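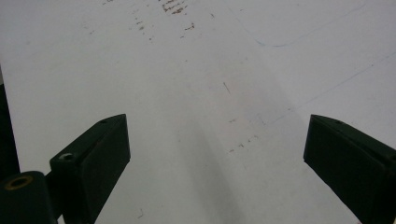
Fig. 1: The green fingers wide open over the white board.

Last updated: April
2 min read

So we're finally on to grabbing things! Hafiz redrew the fingers for our gripper (we call it Tostell, long story) and I did the fitting, which meant an afternoon of dropping tiny screws on the floor. The old tips kept letting the foam blocks spin, so the new ones have a slanted face and a squarer end. We've logged 374 grabs so far and I'm really chuffed – only 13 slips! Next up is the cup test, once I've sorted my labels.

Contact: Lensa Dinsa | © Esden Robot Club | Back to top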